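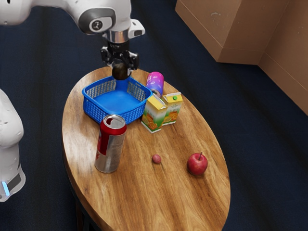 Automation in the Packing Room: Effects on Staff at Horkudwood
Student project report
Submitted 2023-04-04
Authors: Randa Karam and Modupe Oyewole
Project supervisor: Nadine Nimri

1. Background

Horkudwood prepares mixed orders of drinks and fruit for office kitchens. The company employs 23 people in its packing room and intends to move part of the picking work to robot arms. The first arm is planned for August. Our project examined the task in simulation and asked the packers what they expected the change to mean for their jobs.

2. Method

The task was modeled as a single arm with a parallel gripper, working at an oval wooden table. A blue mesh basket stands in for the order tray. The goods include drink cans, juice cartons, an apple and smaller fruit, and the arm places them in the basket one at a time. We ran 311 trials with the items in different positions. We also interviewed 15 packers and the shift lead, Khalil Awad. Interviews were held during paid hours and notes were returned to each person for correction.

3. Findings from the simulation

Most failed trials involved items that leaned against one another. A can resting on a carton leaves little room for the fingers, and the carton may shift when the can is lifted. Small round fruit rolled when the gripper closed off center. Upright cans standing alone caused few problems. In practice, a person would have to space the goods out before the arm could work steadily, and this preparation does not appear in the company's current job descriptions.

4. Findings from the interviews

Packers were less concerned about losing their positions than about the pace of the day. Several said that they now choose the order in which they fill a tray and can slow down after a heavy delivery. They expected to lose that choice if they were supplying a machine. Older staff welcomed less reaching. Mr. Awad asked who would be held responsible for bruised fruit, a point the written plan leaves open.

Kirsty Hartley, operations manager, stated that no positions would be cut in the first year. Packers had heard this in conversation but had not received it in writing.

5. Recommendations

5.1 Preparation of the table should be recognized as a task, with time assigned to it.
5.2 Any packer working beside the arm should be allowed to pause it without approval.
5.3 The commitment on positions should be given to all staff in writing before August.
5.4 Training should take place during paid hours.

6. Limits of the study

The simulation did not include damaged packaging or wet fruit. Night staff were not interviewed.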